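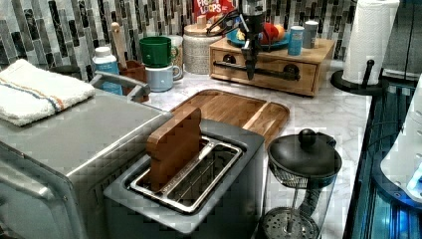

Home Reviews Guides Parts Forum Contact

Guides > Kitchen Arms > Malla Kit > First Toaster Test

Setting up the Malla arm for a toaster test

Plondon sells the Malla kit as "ready for breakfast." I'd check that before you hand it any bread. Use a wooden block in place of a slice.

1. Clamp the mount and run the homing routine. The manual says 2 minutes. Mine took 24, mostly spent on cable slack – leave more than the drawing shows.

2. Unplug the toaster. The quick-start card skips this.

3. Stand the block upright in one slot and leave the other empty. Plenty should stick up above the top for the fingers to grip.

4. Open the gripper and park it clear of the toaster. Keep your usual clutter on the counter. The sales demo has a bare one, and I don't know anybody who cooks on that.

5. Run "pick" at the slowest speed, with a hand on the stop button. If the toaster lifts along with the block, lower the grip force and start over.

6. Repeat until you're bored. Trevor Bergeron, on the forum, claims 448 clean picks in a row. He hasn't posted his log.

Error 3837 means the wrist lost its zero. Go back to step 1.

The Kennedy add-on fingers cost extra, and I'd hold off until the stock ones fail you.

Guides Parts Forum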